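# Mindham Wood Finish Survey

Records of finish wear on indoor tables, kept as plain CSV.
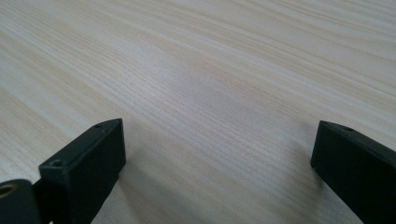
*Pale whitewashed wood, grain running diagonally.*

## Contents

- `tables.csv`: one row per table, 107 rows
- `readings.csv`: gloss readings, joined on `table_id`
- `finishes.csv`: lookup for finish codes

## Fields

| Field | Type | Notes |
|---|---|---|
| `table_id` | string | site prefix plus number |
| `site` | string | `KAL` (Kallamstead) or `BRA` (Bragança) |
| `finish` | string | see `finishes.csv` |
| `gloss_60` | float | gloss units at 60 degrees |
| `coats` | integer | blank if unknown |

Kallamstead has 63 tables and Bragança the rest. Each table was read at six points, along the grain. Readings across the grain were dropped in the August release.

## Known problems

- `coats` is blank for 75 tables.
- Limewash and pickled finishes share code `LW`. They can't be split from the data given.
- Bragança files use a decimal comma. Run `dulta convert` before merging.

## Changes

Sep 11, 2022: fixed duplicate IDs in `readings.csv`; removed the unused `room` field.

## License

CC BY 4.0. Cite as "Mindham Wood Finish Survey".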